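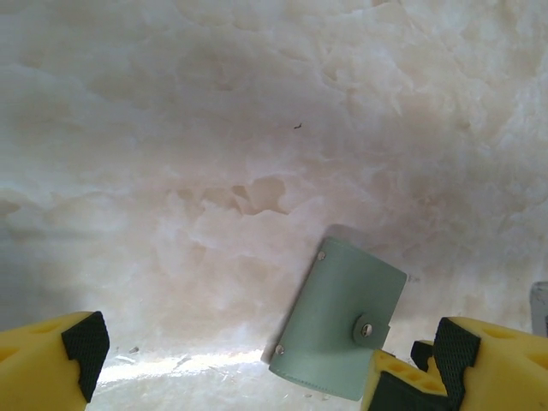 1. Background

Our project looked at how a mid-size electric delivery van holds its range when it is driven on mixed city and highway routes. The van was a Bech Urkent, lent to the course for one term by the Wollgate dealership. The group was Oddur Mogensen, Sólveig Gunnlaugsson, Yaqin Yuan and Edin Kneževič. Our supervisor was Oddur Juhl.

Delivery firms often pick a van by its rated range. The rating is measured with a light load and a steady driver, and a working day has neither. We wanted to see which part of the day costs the most energy.

2. Method

We drove the same loop from the campus gate to Irnen and back. The loop has a downtown section with many stops, a long hill, and a highway section with a steady speed limit. Each driver did the loop with the cargo area empty and again with 500 kg of sandbags strapped to the floor. Tire pressures were checked before every run.

Energy use was read from the van's own trip computer and from a logger plugged into the diagnostic port. The two did not always agree. Where they differed we used the logger, which saves a reading every second.

We drove 683 km in total. Of this, 231 km was with the load on board. The first runs were in May and the last one was on 7th October, after the van came back from a brake recall.

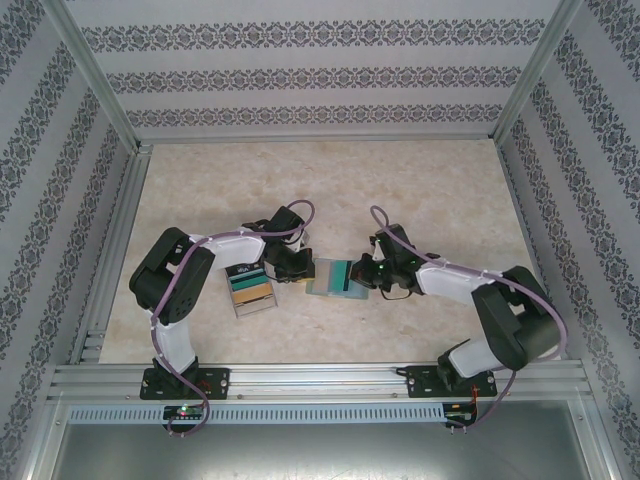

3. Results

The highway section used the most energy per kilometer, both empty and loaded. Adding the load made little difference there. It made a clear difference on the hill, where every loaded run used more than every empty one. Some of that came back on the way down through regenerative braking – less than we expected.

Downtown results were spread out. Traffic lights and the driver mattered more than the weight. Yaqin's runs were the lowest in both conditions, and Edin's were the highest. Edin used the brake pedal more and the one-pedal mode less.

4. Problems

The logger dropped its connection during two loaded runs, and we had to repeat them. Cabin heating was also left on automatic for the early runs. We switched it off after that, but the early runs are still in the averages, so they read a little high.

We planned to charge to 100 percent before each run. The campus charger was often taken, and several runs started lower. We do not know how much this affected the regenerative braking figures.

5. Further work

The next group should drive in winter with the heating on, and should use one driver for all loaded runs. The logger files and the route sheet are in the course folder under Urkent.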